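# Rovureck wrist kit, reviewed after one wire-handling study

February 2024

I bought the Rovureck wrist kit to repeat a published-style result in my own shop: training an arm to pick up and place thin, bendy things using only the view from the wrist. The method I followed is the one Didthorpe describes in its notes. You collect demonstrations by hand, train a small policy on them, then let the policy run and step in only when it goes wrong. Those corrections go back into the training set and count extra. This review covers the kit and how well it served that work.

The kit is a small camera, a printed mount, a cable, a calibration card and the Ryu recording software. Putting it on the arm took most of an afternoon. The screws are fine, but the cable is too short for a long arm and I had to buy an extension. The instructions leave out which way the mount faces. I guessed wrong the first time and recorded a whole session upside down before I noticed.

Calibration was easy. You move the card through a set of positions, the software works out where the camera sits relative to the fingers, and it saves the result to a plain text file. I checked it again after two weeks and it had not drifted enough to matter.

I recorded 896 demonstrations in total. The tasks all involved a thin wire or cord: pick it up, lay it along a groove, pull it clear of a part. Ryu handles long sessions well. It dropped a recording once, after I unplugged the drive too early, and that was my fault. Trimming the clips is slow. There is no way to mark the start of a grasp with a key press while recording, so I did that part later by dragging a slider, clip by clip.
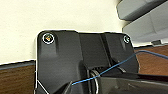 Thin wire is a hard test for a wrist camera. The picture is soft at close range, and a wire takes up very few pixels of it. A bright color against dark plastic gives the policy something to hold on to. When I switched to a black cord over the same kind of plastic, the success rate dropped so far that I left those trials out of the main result and listed them separately. If your parts and your wires are both dark, this camera will not help you much.

The other limit is the view of the fingers. They sit low in the image and cover part of whatever they are about to touch. For blocks or cups I doubt it matters. For a wire end, the last bit of the approach is close to blind. The policy learned to slow down there, mostly from the correction clips, where I had been slowing down myself.

As for the method, the corrections were worth the trouble. I ran 107 test trials for each version of the policy. The version trained on hand demonstrations alone finished a little under half of them. The version with corrections added finished a bit more than two thirds. Most of the gain came from the first three rounds. I did 6 rounds in all, and the last two made no difference I would defend.

I also tried the setting Ryu calls "balanced replay," which is meant to mix old and new clips evenly. It did worse than simply weighting the corrections by hand. The manual gives no detail on what it does, and I turned it off.

Support comes from Holimside, which sells the kit in my area. They answered my question about the cable in two days and my question about balanced replay never.

**Good:** calibration holds, recordings are reliable, files are in an open format, the mount is stiff.

**Bad:** short cable, soft picture up close, slow trimming, thin manual.

I would buy it again for this kind of work, provided the wires were a color that stood out. For dark cables I would look for a camera with a closer focus and pay more. I plan to run the same trials in May with a second camera placed off to the side, using the same policy and the same weights on the corrections, and will add the numbers to this page.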